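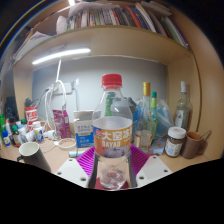 Figure 3. Two scripts on one label: large Chinese characters, with DAYAO in Latin letters beneath.

4. What people write on the list

4.1 Two-script packs and the names they get

A pack with two scripts on it gives the shopper two names to choose from (Figure 3). Which one ends up on the shopping list? We had expected the answer to follow from which script the writer reads best. Mostly it does. The exceptions take up most of this section, as they are where the lists got interesting.

Recap of the data. 600 handwritten lists, collected from 15 households in Gamthorpe and Grirkeck, all of them mixed households in the sense of Section 2, meaning at least two home languages and at least two people who write on the list. Lists were kept in a box by the door and picked up at the end of each month. Each one was copied out by hand, spelling kept as is, crossings-out marked. Coding was done by Jolán Csonka and checked by the second author on a sample of 100 lists. Where the two codings differed we talked it through and went with the more cautious one.

An entry counts as a pack name if it uses a word that is printed on the pack in any script, or a clear attempt at one. Everything else is either a plain name (milk, soap, the red noodles) or a house name, on which more below. Note that a spelling mistake doesn't move an entry out of the pack-name group. Someone writing four letters out of six, in the right order, is still copying from the pack or from memory of it.

4.2 Who copies, who translates

Three patterns. First, copying. The writer puts down the Latin name in capitals, often larger than the rest of the list, sometimes boxed. This was the usual choice when the person writing and the person shopping were different people, and the shopper could not read the other script. Several households told us it was a matter of matching shapes: the shopper holds up the list, holds up the pack, done. One teenager in Grirkeck had been doing this for years with a brand of dried mushrooms and had no idea how the word was said out loud.

Second, translating. A plain name in the shared language of the house with some pointer added. "Sauce, the one with the rooster." "Tea (green tin, NOT the tall one)". These entries are long, and they get shorter over time. In the July lists the average pointer is down to a word or two, and by the last batch many are gone completely. The item has become simply "sauce". Newcomers to the house then buy the wrong sauce. This was reported to us as a complaint more than once, with some heat.

Third, mixing inside one entry. A character or two in the first script, then a Latin word, then a quantity in figures. We had worried these would be hard to code. They weren't, since the parts nearly always did separate jobs: the first script for what it is, the Latin for which one. The order could be flipped, though, and in two households it was always flipped. No good explanation for that. We asked, they shrugged.

4.3 Size of type and what gets remembered

A side question, raised at the July meeting. Do people write down the biggest word on the pack? On a two-script pack one script is often much larger than the other, and it would be reasonable to expect the large one to win. For fluent readers of both scripts it may well do so. For everyone else size seems to matter much less than whether the word can be drawn from memory with a pen. A small Latin word under a large first-script name is still the word that gets copied by a writer who only has Latin letters. In interviews these writers could often say where on the pack the word was – "underneath", "near the bottom", "on the side you hold" – and were wrong about its size, always guessing it bigger than it was.

We did not measure type size in any proper way. It would need the actual packs, and by the time we had the lists the packs were in the recycling. So take this as a lead for someone else. A small test with printed labels would settle it quickly.

Color is a different matter. Color words show up all over the lists as pointers, and people were mostly right about them. Where they went wrong it was usually after a redesign. Jakab, the corner shop that most of the Gamthorpe households use, moved its own-brand lentils from a yellow bag to a brown one during the study, and "yellow lentils" stayed on the lists of every household that bought them right up to the end. To make it worse the lentils themselves are green.

4.4 House names

A house name is a name for a product that is used in one household and not printed anywhere. Some are old brand names for goods now bought from another maker. Some come from a child's mispronounciation. Some come from the person who first brought the thing home ("auntie biscuits"). We found house names in all households without exception, and they are spread across all kinds of goods, with drinks and snacks at the front.

House names matter here for the following reason. In households where no single script is shared by all the writers, house names were used a good deal more for two-script packs than for others. They get round the whole problem. Nobody needs to read either name. A word like "fizzy one" or "Saturday bottle" can be written in whatever letters the writer has, and we have the same house name in two scripts in several homes, spelled by ear in the second. The best case is Fududa. It's a nonsense word, made up by a four-year-old for a brand of rice crackers, and it appears in one set of lists in three different alphabets with never a slip in what got bought.

They also travel. Fududa was picked up by a neighbor's list in the second half of the study, where it meant rice crackers in general, any brand. This loosening is familiar from the way brand names turn into common words, only here it took weeks instead of decades and there was never a brand. Neither household thought it worth mentioning. We found it because the lists were on the same table on the same afternoon.

4.5 Shops and shelf labels

Lists are written for a shop. That sounds obvious, but our first coding sheet left no place for it and had to be redone. The larger store in Grirkeck prints shelf labels in one script only. Jakab has handwritten labels, both scripts for some goods, one for others, no label at all for whatever is stacked by the till. Entries meant for the larger store lean toward the Latin name even among writers who prefer the other script at home. Entries meant for Jakab lean the other way, and have more house names, apparently as a few of these have been taught to the staff. A clerk there knew what auntie biscuits were.

Where a list covers both shops it's often split down the middle by a line. The two halves can look as if they were written by different people. They were not; we asked each time. The same writer, same pen, same morning, and "soy sauce" on the left while the right hand side has the name in full in the first script. Writers seem to keep the shelf in mind as they write, and pick the name that will be found there.

4.6 Limits

Small sample, two towns, no comparison group. Households kept lists knowing that we would read them. A few lists in the first batch are suspiciously neat, and one has "thank you" at the bottom. We left them in. Taking them out changes nothing in the order of the patterns, though the share of house names goes up a little, which fits with people tidying their language for guests.

Phone lists are missing. Households with a shared phone list were turned away at the start, a decision we would not make again. Typed lists bring in autocorrect, which has its own views on brand names, and the keyboard has to be switched by hand between scripts. We'd expect less mixing inside an entry and more plain names. Voice entry is another thing again.

Last, spoken requests. A lot of shopping is never written down at all. It is shouted from the kitchen as someone puts thier shoes on, and we have no record of it apart from what people told us. Two households said the shouted name and the written name for the same item were different. We did not follow this up in time. The interview notes, closed on 10 September 2019, have a short list of such pairs, given in Appendix B with the coding sheet in its second version.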